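How to clean plush toys without wrecking them

Posted November 12, 2018

Most advice on washing soft toys was written by people selling something. I have read the pages that tell you to freeze a teddy for three days, the ones that want bicarbonate of soda rubbed into every seam, and the one that recommends a special spray at a price that would buy you another teddy. I have tried most of it on toys from car boot sales and on the ones that live in our house, and a good deal of it makes no difference I can see, feel or smell. What follows is the dull method. It works on most things and it costs next to nothing.

Before you start

Read the label, if there still is one. Children chew them off and aunties cut them off, so there often isn't. If the label says surface wash only, take it half seriously. Sometimes it means the stuffing will clump or there is a battery box inside, and sometimes it only means the maker didn't want letters of complaint.

Give the toy a good squeeze all over. You are feeling for hard lumps: a squeaker, a music box, a bag of beans in the bottom. Anything with electrics stays out of the water, whatever the internet says about sealing it in a sandwich bag. I sealed one in a sandwich bag. It has not sung since.

Next, check the trimmings. Felt is the one that catches people out. Leaves, ears, tongues and little waistcoats are often felt even when the body isn't, and felt can shrink, go bobbly or let its dye run. Take a damp white cloth, press it on a hidden bit of each colour for a minute and look at the cloth. If there is colour on it, you are doing a surface clean and nothing more.

Sort by fuss, not by size

People put the small toys in one heap and the big ones in another. I don't think that helps much. A small toy with stalks and loops and a stitched face can take longer than a big plain bear, and it is easier to spoil. A big furry one is mostly a drying problem. So do the fiddly ones by hand first, while you still have some patience, and leave the furry ones until last.

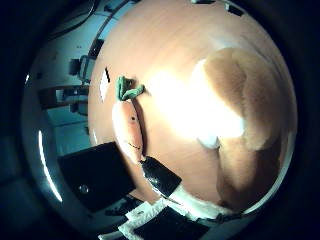
Etell wrote in to say this is the wrong way round, and that the big furry ones should go first so they can be drying while you fuss with the vegetables. Fair point, if you have somewhere to put a sopping bear. In our house that is the bath, and I need the bath for rinsing, so I am sticking to my order. If you have a utility room, do it Etell's way.

The small ones: surface cleaning

You need two bowls, two pale cloths and a little mild washing-up liquid. Ditel sells a plush toy shampoo, and I bought a 300 ml bottle of it with my own money. It smelled nice. Side by side with washing-up liquid on two grubby rabbits, I couldn't tell which was which by the next morning.

1. Put a few drops of washing-up liquid in the first bowl of lukewarm water and swish it until there is foam on top. The foam is the part you want.

2. Pick up foam on the cloth and leave the water behind. Wring it out if it drips.

3. Wipe the body from top to bottom in short strokes. On pale colours, keep going to the nearest seam or you will leave a tide mark.

4. Dab the face. Don't rub it. Stitched mouths catch on a rough cloth, and a painted eye may come off altogether.

5. Do felt leaves or ears one at a time, with two fingers behind to hold them flat. Barely damp is enough.

6. Go over everything again with the second cloth and plain water. This is the step people skip, and leftover soap is what makes a toy go stiff and then collect dirt faster than before.

A toy on a carrot sort of pattern, narrow at the bottom, gets dirtiest at the tip and wherever it is usually held. Give those parts a second go before you decide it won't come clean.

The big ones: a proper wash

If the dye test was clean and there is nothing hard inside, a furry toy can go in the washing machine. Use a pillowcase and tie the end with a hair bobble, or use a zipped wash bag. Vida's mesh one has held up for us, though I suspect any would. Wash cool, on the gentlest cycle, with half the liquid you think it needs.

Spin is where opinions split. I use the slowest setting, then roll the toy in a towel and kneel on it. A fast spin gets more water out, but it can push all the stuffing into one leg -- and then you will be picking it apart with your fingers all evening.

Hand washing in the bath is gentler and much more work. Squeeze, don't wring. Change the water until it stays clear, which on a well-loved bear takes longer than seems decent.

Drying

Most of the real damage is done at this stage. A toy that feels dry on the outside can be wet in the middle for days, and it will end up smelling of pond. Dry it on a rack with air underneath, turn it morning and evening, and pull the stuffing about each time so it doesn't set in lumps. Keep it off the radiator. Some of that fur is plastic, and it frizzles.

Hairdryers are all right on the cool setting. On the hot setting they make fur go crunchy, and I know of no way of putting that right.

When it is dry right through, brush the fur with a soft baby brush, first against the pile and then with it. The result won't look like new. I have seen the before-and-after photos too, and I would like to know how many of the afters are a different bear.

Things I wouldn't bother with

Freezing. It may do something about dust mites, and there are sensible people who say so, but it does nothing for dirt. You still have to wash the toy afterwards.

Bicarbonate of soda. It takes the edge off a smell for a day or two. Getting it out of long fur takes far longer than getting it in.

Fabric softener. It leaves a coating, and the fur lies flat and greasy.

Paying somebody. The dry cleaner in Tesbridge does soft toys, and I am told the results are decent. For an old toy with a straw filling I might be tempted, and I wouldn't put one of those in water myself. For anything else, try the foam first.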